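Running gaiter

A running gaiter is a short fabric cover worn over the ankle and the upper part of a running shoe. Its purpose is to keep sand, gravel, seeds and snow out of the shoe. Gaiters for running are lighter and lower than those used in mountaineering, and most are sewn from a stretch fabric similar to that of cycling clothing.

Construction

The common form is a tube of fabric with a small metal hook at the front, which is fastened to the lowest crossing of the laces. The back edge is held to the heel by a patch of hook-and-loop tape. Some shoes are sold with this patch already in place, and for other shoes the runner must glue it. Glue applied in cold weather often fails at the first creek crossing, so many runners also put a few stitches through the heel fabric.

A second form has a strap which passes under the arch of the foot. The strap needs no glue, but on rocky ground it wears through quickly and has to be replaced. Desert gaiters are a third form. They cover the whole shoe down to the sole and are normally sewn on by a shoe repairer, with a pair weighing 36 grams or more.

Use

Gaiters are mostly seen in trail and ultra-distance races. On sealed roads they have little use. In sandy country they reduce the number of stops to empty the shoes, and with it the risk of blisters, as grit between sock and skin is a frequent cause of them. They do not keep the foot dry – water enters through the mesh of the shoe as before.

At the Brullitgate Dunes Run, a 19-kilometre race held each December, gaiters have been on the list of recommended equipment since its second edition. The longer Stinderell Traverse, which climbs 1,358 metres in total, makes them compulsory only for the seven kilometres of beach at the end, and runners may collect them from a drop bag at the Mwakyusa hut.

Care

Gaiters are washed by hand in cool water and dried away from direct sun, which weakens the elastic. The hook should be checked for bending before a long run. Colour fades with time, but this does not affect the function.

Criticism

Some runners find that gaiters make the ankle too warm in summer, and others dislike that the laces cannot be adjusted without unhooking the front.
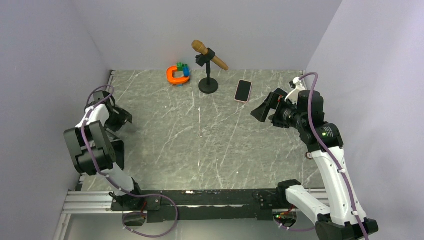

Deming Xia: The article should mention sizing as well. I bought mine by shoe size and they slid down all the way along the Randovby track, and a pair chosen by the measure of my ankle has stayed up since then.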